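Search this book Enter keyword or phrase Go

Chapter 2
Before You Build: What a Workshop Arm Is Good For

Most books on home robotics begin with a parts list. We begin with a doubt. A person who has never owned an arm tends to picture it clearing the kitchen table by the end of the first month. A person who has owned one for a year will talk mainly about cables, and about the lamp they moved in May which stopped everything working. The second person is the better guide, and this chapter takes their side.

The running project for Part One is the Clerklow bench, built in a shared workshop on the Prarside estate. Its job is easy to state. Drinks cans stand or lie on a table, and an arm has to pick them up and put them somewhere else. The builders chose cans because they cost little, come in a standard shape and can be replaced from any corner shop. Whether those are good reasons is a matter we shall return to, as a task picked for convenience often teaches you very little about the task you cared about.

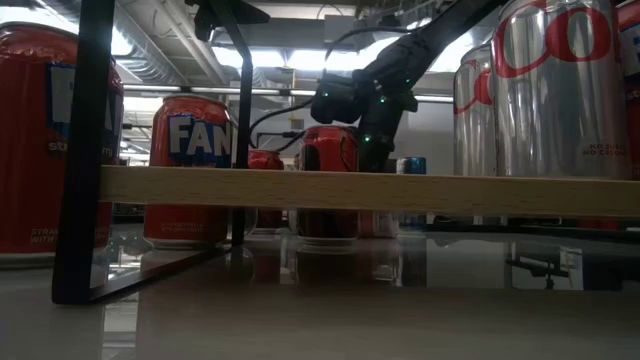 2.1 THE TROUBLE WITH EASY OBJECTS

A can looks like the simplest thing in the world to grip. It is round, stiff and the same all the way up, or nearly so. Now consider it as a camera must. The side is printed in bright colours that change as the can turns. Bare metal picks up the ceiling lights. A glossy tabletop repeats every can upside down, and a shelf board across the line of sight hides the middle of each one. A program that finds "red things" will be pleased with itself in such a place, and wrong a good deal of the time.

The maker of the Belhaj kit used in our early exercises claims that its software will find a can in 53 tries out of 53. We have no reason to call this false. We would ask what was on the table, how the lights were set, and whether anyone moved a can between tries. When the Clerklow builders ran the same software on their own bench, it managed 38 before they gave up and changed the lighting. Neither figure tells you what you will get at home.

2.2 STANDING UP AND LYING DOWN

Much of the published advice assumes that the object is upright. From above, an upright can is a circle, and two fingers can close on it from any side that has room. Tip it over and the job changes. The fingers must now come down across the body, the wrist has to turn to suit, and a careless touch will send the can rolling.
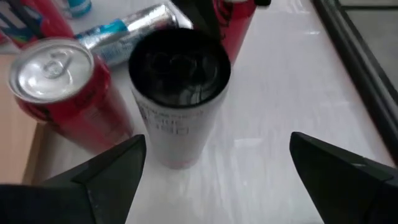 Beginners often deal with this by standing everything up before each run. There is no shame in it for a first test, but it should be written down. A success rate earned on tidy tables is a fact about tidy tables. In our exercises you will be asked to record how each can was lying, and to keep the runs that failed.

Spacing matters just as much. A finger has thickness, and it needs somewhere to go. Cans packed side by side may leave no gap wide enough, however well the camera sees them.

2.3 DO YOU NEED A SECOND ARM?

Probably not yet. Kindmont, whose frame plans we follow in Chapter 3, offers a two-arm layout, and it is tempting to start there. 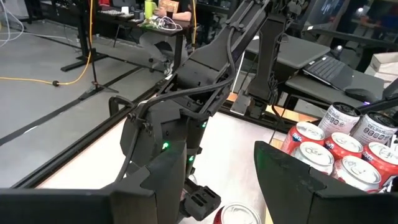
Two arms over one table can get in each other's way, and each brings its own wiring, its own errors and its own need for setting up. Expect to spend almost 20 hours on the first arm before it does anything worth showing. Build that one, find out how it fails, and then read Section 3.4 before spending more money.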